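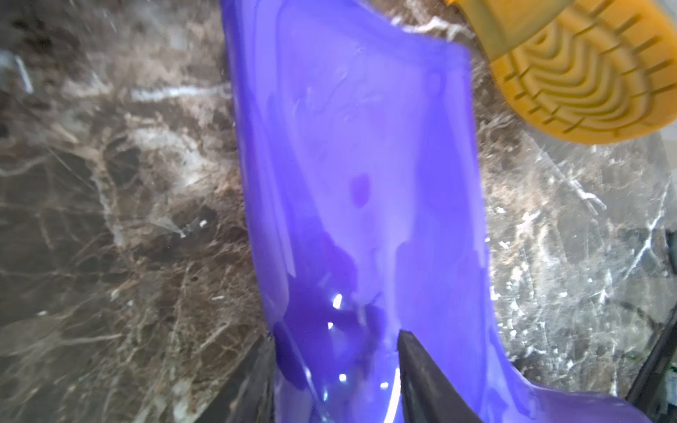
Purple plastic, close up.

Visit report: Fairclough book bindery and returns warehouse, April

Our reading group reviews a fair number of backlist paperbacks, and several members had asked where the reissues come from and why some of them fall apart by the second reading. Fairclough binds for three small publishers, Wonisano among them, and runs tours for groups of up to 17. Nine of us went. We were met at 10 a.m. by Jailson Macedo, the production manager, who took us through in the order the paper travels.

Printed sheets arrive flat on pallets from a printer in the next county. Fairclough does no printing of its own apart from short-run covers. The sheets are folded into signatures of 16 or 32 pages, gathered in sequence, and checked by a sensor that reads black marks printed along the spine fold. If a signature is missing or in the wrong place, the marks no longer form a diagonal and the book block is kicked out to a side tray. One of our members owns a copy of a novel that has pages 65 to 96 twice, and she asked how that could happen. Macedo's answer was that older lines had no sensor, and that some shops switch theirs off when it trips too often.

Most of the floor is given over to adhesive binding. The spine is milled off, roughened, glued, and the cover is clamped on. Two glues are in use. The hot-melt type sets in seconds and costs less, but it goes brittle with age and in the cold. The reactive polyurethane type needs a day to cure and lets the book open much flatter. Which one is used is the publisher's decision and is not printed anywhere on the book. Wonisano changed its fiction reissues to polyurethane two years ago. The Vadetti crime series, which several of us have been working through in order, is still hot-melt. That agrees with our experience: my copy of the fourth volume shed its last chapter on a train.

The grain of the paper was the part I had not understood before. Paper bends easily in one direction and resists in the other. If the grain runs across the page instead of parallel to the spine, the book fights the reader and the pages wave near the glue. Macedo tore two sheets to show us. The one torn with the grain came away in a straight line. I have since tested eleven paperbacks at home by flexing them gently, and four are cross-grain.

The sewing room is small and has one working machine. It was threading a poetry collection while we were there, in a run of 1,327 copies. The odd number comes from preorders plus a fixed allowance for spoilage. Sewn books are a minor part of the business, and the room may be closed when the operator retires.

After a break we crossed the yard to the returns warehouse, run by Idalina Torres. Bookstores send back unsold stock for credit, and each carton is sorted by hand into three grades. Clean copies go back on sale. Copies with scuffed covers or bumped corners get a dot on the bottom edge and are sold to discount dealers. The rest are pulped. Torres would not give percentages by publisher. She did say that matte laminated covers do worst, as they pick up fingerprints and rub marks from the neighboring book, and that a title with a white spine rarely gets a second trip to a store.

The stock system is called Fulaler. It assigns shelf space by size and not by title or author, so a cookbook may sit beside a prayer book. Pickers follow a handheld scanner. We asked whether anyone on staff reads the stock. Torres keeps a shelf of pulled copies in the break room, limited to 100, and anything added means something else goes. It was heavy on family sagas. I noted two titles for our fall list.

Practical notes for anyone booking: the tour lasts two and a half hours, most of it standing. Closed shoes are required and earplugs are supplied. The folding area is loud enough that questions have to wait for the corridor. Photography is allowed in the warehouse but not on the binding line. Parking is at the rear, past the loading dock. There is a table of graded-down copies at the exit, cash only. I bought a replacement for the Vadetti.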